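Trallari Robotics Club
Gallery: the gripper project, first term

Posted 2022-09-14 by Lev Stasiv

Welcome to the gallery. There is one picture in it so far. The club voted to have a gallery, then voted on what should go in it, and the second vote is still open. Captions for the rest are written and sitting under their headings below, which Tamara says makes this a very short gallery or a very slow one. Pictures go up when people send them to me in a format my laptop will open.

For anyone new: the project is a pick-and-place cell. A part arrives at one spot, the arm picks it up, the arm puts it down at another spot. We have allowed ourselves until December. Four of us thought that was far too long, and then we started.

The brief

Miroslava wrote it, and it fits on half a page. Pick up a sample part, carry it across the table, set it down inside a marked square, repeat. Last year's brief ran to nine pages and produced a cart that could turn left. We have high hopes for the half page.

Sample parts are printed in the club's Beaudoin, a machine with two moods. When it is in the good one we get blocks, short cylinders and a thing called the bean. The bean was meant to be a cylinder. We kept it in the test set because it is harder to grip than anything we could have designed on purpose.

The arm and its manual

The manual is 730 pages. Svitlana has read the safety chapters and the part on coordinate frames, and she is now consulted in the hallway like a notary. The rest of us have read the page on how to clear a fault, many times, standing up.

If you are joining the arm group, read the safety chapters first. Then read them again with Svitlana, who will ask you where the emergency stop is while you're in the middle of talking about something else. The correct response is to point. Saying "over there" gets you another week on cable duty.

Cable duty

Somebody has to do it. The job is to run the arm slowly through every pose in the program and watch what the cable does at each one. It should have enough slack to reach the worst pose and never enough to get between the fingers and the part. These two demands are not friends. Antonina has drawn a chart, and the chart has an arrow on it labeled "regret."

Vuvum, our homemade program editor

Vuvum began as a weekend shortcut for nudging waypoints and now has a settings menu, a dark theme and its own bug list. It stores positions, opens and closes the gripper, and waits. The waiting was the hard part. Early versions closed the fingers and lifted in the same breath, so the arm would carry nothing across the table with tremendous care and place it exactly in the square.

The fix was a pause of half a second. It took us three meetings to find and four keystrokes to type. Tamara has asked that the commit message not be read aloud at events.

The test log

We write down every attempt, including the embarrassing ones, which is why it's a thick log. At last count it held 934 attempts. A drop counts as a failure. A part placed outside the square counts as a failure. A part placed inside the square on the wrong side of up is a matter for debate, and minutes of that debate are available on request.

Longest clean run to date: 52 in a row, all blocks. Longest clean run with the bean: 3. Miroslava points out that 3 is also a run.

The gripper, fingers open

Two fingers on parallel linkages, with ridged pads to do the holding. The linkage keeps the pads facing each other as they close, a fact that has now been explained to every visiting parent with the aid of two rulers.
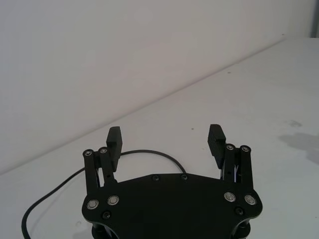 Antonina thinks we are spending too long on the fingers and nowhere near long enough on the approach. Her argument is that a part which gets dropped was usually lost before the pads ever touched it, when the arm came in at a slightly wrong angle and everyone was busy watching the grip. She would like two weeks of nothing but approaches, with no picking at all. The motion passed by one vote, and the one vote was hers, cast last and with some ceremony.

So that is what we're doing. The arm goes to the part, stops above it, comes down, stops again, and goes home. New members find this a little flat. It has already turned up one waypoint that was off by the width of a fingernail, copied faithfully into every program since the start of term.

Next up

Approach practice, as above. After that we try the Gavix pads, softer ones, which Svitlana ordered and which will help with the bean or give it something nicer to slip out of. Whoever has the good hex keys, please bring them back. Whoever has the bad hex keys may keep them.

Open table is after the last class, same room as before. You don't need to know any programming. You do need closed shoes, and you should be ready to point.

Pictures for the empty headings go to me, Lev, one per message, with a note saying who took them. Captions may be disputed in writing. The one about the commit message has been disputed already and it stays.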